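Peltbridge Garment Handling Recordings: Data Card, Fault Supplement

Maintained by Studero. Contact for this release: Jennylyn Javier, data quality.

Summary

Peltbridge is a set of 662 recordings of people handling clothing and household textiles with a hand-held two-finger gripper. It was prepared for training and testing manipulation policies. This supplement covers a fault found in June in the gripper opening signal, the recordings it affects, and the changes made in the current release. It should be read before the gripper channel is used for any purpose.

Contents of each recording

Each recording holds a video stream from the gripper-mounted camera, an estimated tool path, a gripper opening value for every video frame, and a short task label. Opening is stored on a scale from 0 (fully closed) to 1000 (fully open). Task labels cover folding, turning, lifting and laying flat. Recordings were made in private homes on beds, sofas and tables, with whatever bedding or covers were in place.

The fault

Opening is derived from the position of the two finger pads in the video. In 18 recordings, the stored value stays near the open end of the scale while the video shows the pads pressed into cloth. The Staniforth team reported the problem after a policy trained on the set released garments partway through a fold and dropped them on a test bench. The arm then continued its planned motion with nothing in its grip and struck the bench stop. No one was hurt, and the arm was halted by its force limit.

Cause

The pad detector relies on a clean outline of both blue pads. Review found that it fails most often when three conditions occur together: dark cloth covers the tips of the pads, the background carries a bold print, and the tool is moving fast enough to blur the picture. Under these conditions the detector returned its last confident reading, which was often taken before the grasp, and gave no warning. The quality check then in use tested only for missing values and did not catch repeated ones.

The grasp shown next has all three conditions. Navy cloth is pinched between the pads over a red cover printed with large white 囍 characters, and the upper edge of the garment is streaked with motion blur. 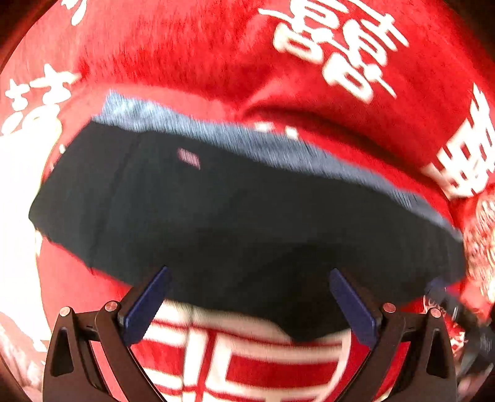 Changes in this release

The 18 affected recordings have been moved to a separate folder named "held" and are left out of the default training split. Their video and tool path are unchanged and remain usable. Their opening values have been blanked and must not be filled in by interpolation.

The detector now writes a confidence value beside each opening value. Any run of more than 5 identical readings during tool motion is marked for human review — including runs at either end of the scale, where a repeated reading may be correct.

Known limits

The review was carried out by eye and looked mainly at dark garments. Light cloth on light bedding has not been checked to the same standard. Short errors that fall below the review threshold may remain. The opening value describes the distance between the pads only; it does not measure grip force and cannot confirm that an item is held.

Safety guidance for users

Policies trained on an earlier release should be withdrawn from physical hardware until they have been retrained or tested again. First trials should be run at reduced speed, with the force limit active and no person within reach of the arm. The opening signal must not serve as the only condition for starting a lift or a transfer.

Users of the Lurier loader should update it before reading this release. Older versions ignore the confidence field and read blank opening values as zero, meaning fully closed.

Reporting

Suspected faults should be sent to Jennylyn Javier at Studero with the recording number, the time within the recording and the loader version. Reports involving contact between a robot and a person are handled first and should be marked "safety" in the subject line.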